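3.2 Mixed contents of the sorting bins

Household items in the Andidville store are held in open sheet-metal bins, without dividers and without any grouping by kind (Figure 4).
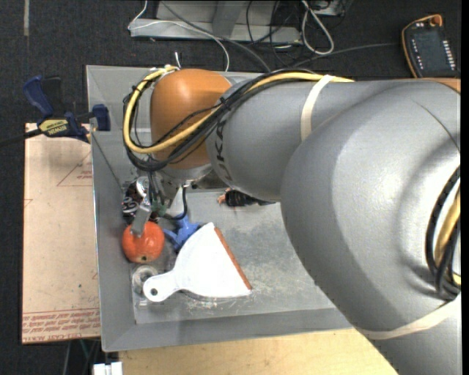
Holger Hovland objected, in his written comments on the first draft, that a bin in which food and cleaning tools lie together does not match any home he has surveyed, and that crowding should be reported separately from variety. We accept the second point and treat the two measures apart in what follows.

Figure 4. Gray sheet-metal bin with a round red-orange item resembling a tomato, a bright blue plastic object with protruding arms, and a white dustpan lying diagonally on the floor of the bin.

The full inventory lists 433 items. Each was assigned to one of seven shape classes, following the Limell scheme. Round items have a single class. Items with protruding arms are classed by outline, and flat items with a raised edge, dustpans included, form a class of their own. Color was recorded but not used in the assignment.

Crowding was scored by the Blomqvist index, which considers only contact between neighboring items and ignores contact with the walls. Scores for the Drorkimcombe store are given in Section 4.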